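Druteo 2 and the grasp score that wants to be a product

Druteo, the grasp planning package out of Hutwood, got its second major release in June, and the pitch has changed. Version one picked grasps. Version two picks grasps and tells you how sure it is, on a scale from 0 to 1000. The release notes use the word "trust" a lot. I'd like to see a bit more before I use it myself.

The headline number comes from a test at Rorneck: 142 grasp attempts on household items, 113 marked as good. Fine. Marked as good by what? Page four of the report says the label is set when the fingers stop closing before their end position. So a finger hit something. A cup pinched by the rim counts, and so does a cup hanging at an angle you could never pour from or stack. 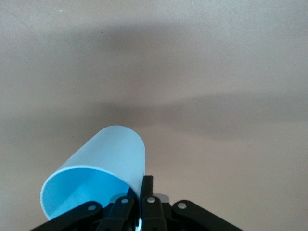 3 min read

A plain light blue cup, tipped on its side with the gripper against it, gets the same "good" as one held upright by the wall. If your next step is dropping it in a bin, who cares. If your next step is a dish rack, the planner has handed you a problem and a high score to go with it.

The Vukadinović plugin is supposed to cover this. It takes the wrist camera feed, estimates the pose of the held object and passes a correction to the motion planner. I like the idea. But it was tuned on plain backgrounds, and the docs admit that shadows on the table can pull the object mask outward. The suggested fix is to raise a threshold called mask_floor to 47. There's no word on where 47 came from, or what it does to dark objects next to dark fingers.

Credit where it's due: the new log viewer is good. You can step through a failed plan, see which candidates were thrown out and read the reason in normal words. That alone may be worth the upgrade. The config format also stopped changing between point releases, which will please anyone who lived through last winter.

My advice is to install it, turn the score display off, and write your own check for what "held" means in your task. Rorneck says the raw attempt logs will be posted later this summer. I'll rerun the count when they are.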